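Returning equipment to the Jurnbridge loan store

Equipment borrowed from the Gourlay Building must be returned through the loan store on level 2. Items left at reception are not recorded as returned and remain the responsibility of the borrower.

Before you come, sign in to your Cadier account and open My Loans. Select each item, choose Return, and note the reference shown. Remove any personal labels or tape. Cables should be coiled and placed in the bag supplied – please do not wrap them round the equipment. 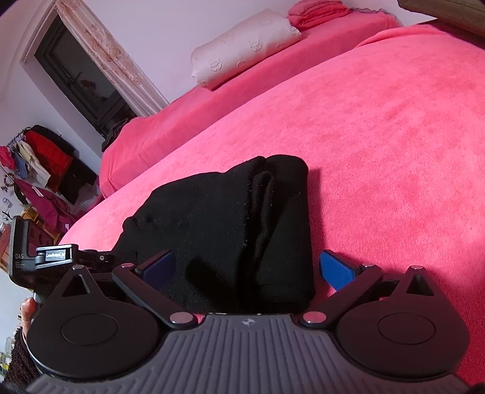

Hand-held gripper with blue fingers.

At the counter, give the reference to a member of staff and wait while the item is checked. You will be sent a receipt by email. If it does not arrive, contact the store and quote the reference.

Loans last 26 days and may be renewed once, for a further 17 days, unless another borrower has made a request. Damage should be reported on the Gredard form before the item is handed in. Loans that run into July must be agreed in advance with the store.

Page last updated: 2025-04-18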